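About Karketti

Karketti writes and tests working rules for small robot cells. We are based in Histon and work with colleges, repair shops and light manufacturers that have one or two collaborative arms on a bench and no safety department of their own. Our output is mostly paper: cell rules, risk assessments, handover sheets and the short laminated cards that hang next to the enable switch. Every rule we issue has first been run on our own bench.

The company was set up by Cadi Ruddock and Chinyere Haruna, who had both spent years reading risk assessments that described the arm in detail and left out the thing it was holding. The standards say clearly enough that the application must be assessed as a whole: arm, gripper, workpiece, table and people. In practice the workpiece often gets a single line. Much of our work consists of filling in that line.

How we test

A rule is drafted at a desk and then tried with ordinary objects. We prefer items that are awkward to hold, have a heavy part and a light part, or trail a cable. A gaming wheel on its base meets all of these conditions. The rim turns, the base does not hold itself to a glossy surface, and the grip point is well away from the centre of mass. The draft rule for such objects covers where the fingers may close, how fast the arm may travel while they are closed, and what state the arm must be in before anyone reaches across the table.
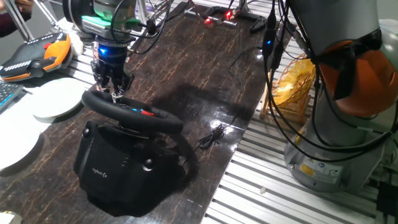

Cayetano Arroyo wrote to us that the travel speed in our grip rule is too cautious for a shop that has to get work out, and that operators will raise it on the pendant as soon as the assessor has left. He would sooner see a higher limit that people keep to. We have kept the limit and added a procedure for raising it, with a signature and a repeat of the contact assessment. His letter is attached to the rule as a comment, as are all letters we receive on published rules.

What a Karketti rule contains

Each rule fits on one side of A4. It states the hazard, the limit, the check and the name of the post that carries out the check. A rule with no check is returned to its author. We use "must" for requirements and "should" for advice, and we do not use "may" where "can" is meant. References to standards are given by number and edition in a separate sheet, so that a new edition does not force a reprint of the card.

Our current set is called Onyeka and holds 130 rules. They are grouped by task: setting up, teaching, running, clearing a fault and handing over. Clearing a fault is the longest group. Most of the near misses reported to us fall there, typically when a part has stuck in the gripper and somebody pulls at it with the arm still powered.

Bench layout has its own section. Cables on the arm are to be tied so that they follow the joints through the full working range without catching on the table or on fixed posts. The pendant has a set place within reach of the operator. Sensor mounts are to be tightened and marked, and a mount that has been moved is treated as a change to the cell. Loose items are allowed on the bench only where the programmed path, with its stopping distance added, does not reach them.

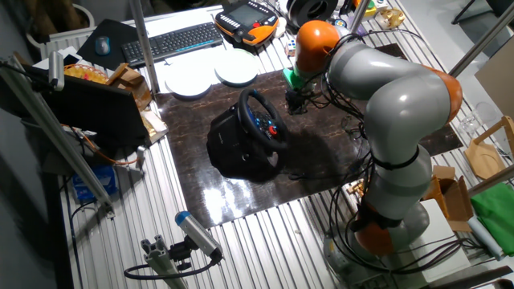 Does a collaborative arm need a fence?
It depends on the application. An arm with force limiting can still injure someone if it carries a sharp, heavy or hot part, and in that case a fence, a scanner or a lower speed is required. The risk assessment decides which.

Reviews and changes

Every rule is read by 3 people before it is issued: the author, a second engineer, and someone who operates a cell and had no part in the drafting. Adaeze Obi keeps the register of changes. A change of gripper, fingers, payload, speed or mounting reopens the assessment – a change of program reopens it only if the path leaves the assessed volume. The full set is reviewed each February. Rules withdrawn at the review stay on file, marked with the reason.

Training

Vaida Zariņš runs the operator course, which takes 2 days and is held at our bench or at the client's. The first day covers stopping, recovery and safe hand positions. The second is spent on the client's own task. We issue a record of attendance and do not describe it as a licence.

We also maintain Wumier, a plain checklist for the start of a shift. It can be copied and altered freely, provided the altered version carries a different name.

Enquiries about assessments should include the arm model, the gripper, the heaviest part and a sketch of the table.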